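drondari-sim archive
Home | Lists | Threads | Authors | Search | Log in

[drondari-sim] Re: Flower task, what counts as a keeper
From: Macarena Sepúlveda
Date: 19 July 2022

Araceli Valdovinos wrote:

> I have gone through the first batch of teleoperated episodes from the
> kitchen counter scene and I can't tell which of them we mean to keep.
> The task text says "pick up the flower". Some operators stop when the
> fingers close, some lift, and some carry it over the sink and stop there.
> All of them are marked as success. Before Estholm starts its share I would
> like one rule, in writing, and a decision on whether the old ones are
> relabelled or thrown out.
>
> Also, is the starting position of the flower meant to vary, and by how much?

Taking these in order, with some other points that came up while I was replaying the batch last night.

1. End condition. I propose that an episode ends when the stick is held by one gripper, clear of the counter, and has not moved relative to the fingers for 30 control steps. Closing the fingers is not enough. In the replays there are several where the stick rolls out as soon as the wrist starts to rise, and the operator has already pressed the end key. The success flag on those is wrong and the policy will learn to stop early. Carrying the flower anywhere afterwards is a separate task and should have its own text.

2. Starting position. Yes, it should vary. The scene file has the microwave and the sink fixed and the flower placed by the reset script. The script draws a position from a box on the counter in front of the two, then draws a yaw angle. At present the yaw range is far too narrow, because I set it while debugging and never set it back. I will widen it. The box itself I would leave alone until we know how much of it both arms can reach without the elbow going over the sink.

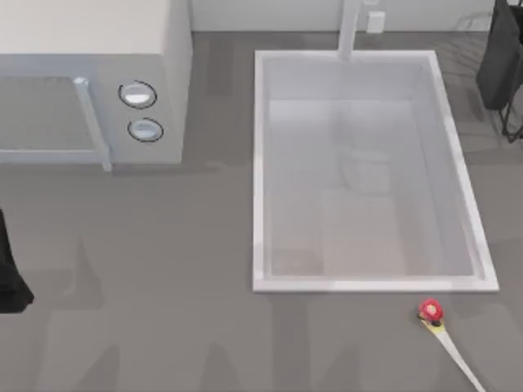

The other thing the reset script does not do is settle the physics before recording begins. The stick is dropped from a small height and can still be rolling when the first observation is written. For short episodes that is a fair share of the data. I have added a wait of 22 steps with the arms held at their start pose, and the recorder now opens the file after the wait. Episodes made with the old script can be trimmed from the front, so they need not be thrown out for this reason alone.

3. Where to hold it. This is where operators differ most. The stick is long, thin and white for most of its length, with a wider yellow section just under the flower head. A grasp low on the white part is easy to reach but lets the head swing. A grasp close to the head is steadier, but the petals are a soft-looking mesh with a crude collision shape and the fingers tend to snag on it. I would ask for grasps on the white part, as near to the yellow section as the operator can manage without touching it. I don't want to reject the others. I want them tagged, so that we can train with and without them and see whether it matters.

The tag goes in the episode header as grasp_zone, with the values head, yellow, upper, lower. Please don't invent further values. The Orozco set had eleven spellings of "left" by the time it was merged and I spent most of October on it.

4. Cameras. We record the overhead view and one view per wrist. The overhead view is good for finding the flower and poor for judging the grasp, as the fingers and the palm cover the contact from above. If you are labelling, use the wrist view for grasp_zone and the overhead view only for the start position. Please label from the full-size frames. The thumbnails in the Eslow viewer are too small for this and I have made mistakes with them myself.
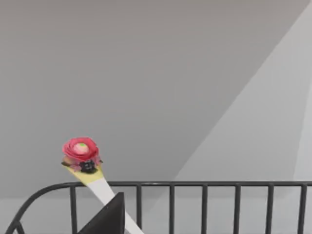
Flower raised above the railing, gripper finger at the stick.

One consequence of the wrist view is that the background changes a great deal once the arm comes up. On the counter everything is flat grey, and then a wall and other parts of the room come into view. I had considered masking these out. I am now against it. The real cell will not have a plain background either, and a policy that has only seen grey counter behind the flower is likely to fail on the lift. I would keep the room as it is and later vary the wall shade and the lighting between episodes.

5. Failed attempts. Keep them, in a separate folder, with the flag set to false and no trimming at the end. Two kinds are useful to me: drops after a closed grasp, and cases where the gripper meets the sink rim. The rim is raised on all sides, and an operator who is watching the flower will often forget it. If the simulator reports penetration above the threshold at the rim, the episode should be dropped altogether, as the arm motion after that is not something a real arm could do.

Recoveries are a different matter. If the operator drops the stick, regrasps it and then meets the end condition in point 1, that is a success and should stay whole. Do not cut out the drop. These are rare in the batch and I would like more of them.

6. Numbers. The plan is 500 kept episodes for this task, split between us and Estholm. Each operator should do no more than 6 in a row before changing to another scene. In the replays the motion becomes quicker and sloppier as a run goes on, and the wrist path gets very alike from one episode to the next, which gives us volume and very little spread.

7. Old batch. Relabel. I have a script which replays each file, applies the end condition and writes a new flag beside the old one. It does not overwrite anything. Where the two flags differ, someone has to look.

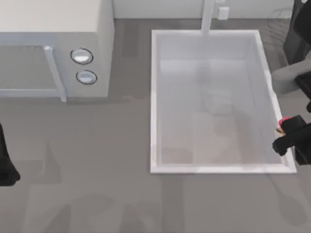 Araceli Valdovinos has since replied off-list that she agrees with points 1 to 4 but would have the end condition use simulation time, as the two sites run the controller at different rates and a count of steps would mean a longer hold at one than at the other. She also asks whether a stick held against the sink rim counts as clear of the counter.

On the first, she is right, and I will change both the hold and the settling wait to seconds before the script goes out. On the second, my reading is no. The rim is part of the counter body in the scene file, so a contact check against that body will catch it. The check must cover the whole flower, though, and at the moment it only looks at the stick. The head is a separate body joined by a fixed joint. I will add it.

Still open: whether two-handed grasps are allowed. The rule in point 1 says one gripper. A handover from left to right would pass as long as the first gripper has let go before the hold begins, and I see no harm in that, but it ought to be tagged. Suggestions for the field name to the list, please. The relabelling script is in the tools directory under my name. Run it with the dry-run option first.

Macarena

_______________________________________________
drondari-sim mailing list

2 replies | 0 attachments flagged | Share (1)
Previous message | Next message | Thread index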